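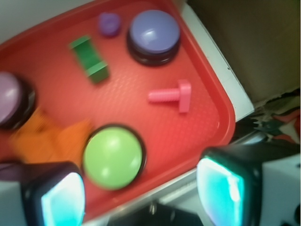

I've had the Skestel finger kit on the arm for two weeks now, long enough to say what I think of it. The kit is a pair of replacement fingers with soft lit pads, a small wrist camera, a power lead and the software to run the lot. I bought it with my own money from Malance, who also sell it with a Tronadier arm as a full package. My test set is a mixed lot of toy parts and push buttons on a red tray, and the pads are that bright cyan whenever the kit is powered. The big buttons with the domed caps are harder to pick than they look. The pink bolt is easier, as it has a flat head to grab.

**Price and what you get**

I paid $1,405 before shipping. For that you get the two fingers, the camera, a bag of screws, two adapter plates and a printed card with a link to the manual. The second plate fits older arms like mine. There is no carrying case. The old version had one, according to the product page, and I would have liked it.

Shipping took 16 days. The box was well packed and everything on the list was in it.

**Putting it on**

The manual says 20 minutes. I took most of an evening. The plate goes on first, then the fingers, then the camera bracket, and the bracket covers two of the plate screws. I put the bracket on with one of those screws not fully tight and had to take it off again. Tighten all of them before you touch the bracket.

The cable is short. On my arm it reaches if I run it along the inside of the wrist, but then it pulls when the wrist turns all the way around. I wrote to Malance about this and got an answer the next day from Emmanuel Bakilana in their support group. He sent me a link to a longer cable, which costs extra. I've ordered one. For now I've limited the wrist turn in software.

**The software**

It installed without trouble on my laptop. There are three screens: one for the camera, one for grip force and one for recording runs. The camera screen is the one I leave open. You can set the exposure by hand, and you should, because the automatic setting hunts up and down when the pads are close to something shiny.

Recording works. Each run goes in its own folder with the video and the force numbers side by side. File names are just a date and a counter, so I keep a paper notebook next to the keyboard to know what I was trying.

**How well it picks**

I did 100 picks over three evenings, with the same settings and the parts dumped out fresh every ten picks. It got 74 of them. By that I mean the part came up and stayed up until I told the arm to let go.

Most of the misses were on the buttons. The caps are round and slick, and if the fingers come down even a little high they slide off the dome. Going lower and gripping the black base works much better. I changed the approach height after the first evening, which I know muddies my number a little.

The blocky parts gave me hardly any trouble. Small parts were in between. The pads have enough give to hold something small, but the camera loses sight of it once the fingers start to close, so the last part of the move is done blind.

My old fingers were hard plastic with rubber tape on them. I never did a proper count with those, but they scratched things and these don't.

**Things I don't like**

- The lights in the pads can be dimmed but I haven't found a way to turn them off.
- The camera picture smears when the arm moves fast. Slowing down fixes it, and then everything takes longer.
- Spare pads are only sold in pairs.
- The manual still has pictures of the older bracket.

**Compared with the Montoya**

I borrowed a Montoya gripper last October and used it for a weekend. It's stronger and feels better made. It has no camera and no force readout, and you have to buy the controller separately. If I were lifting heavy things I'd get that one. For small parts on a bench I'd take the Skestel kit, even with the short cable.

I'll do another hundred picks when the longer cable gets here, with the new approach height from the start, and put the count in the comments under this post.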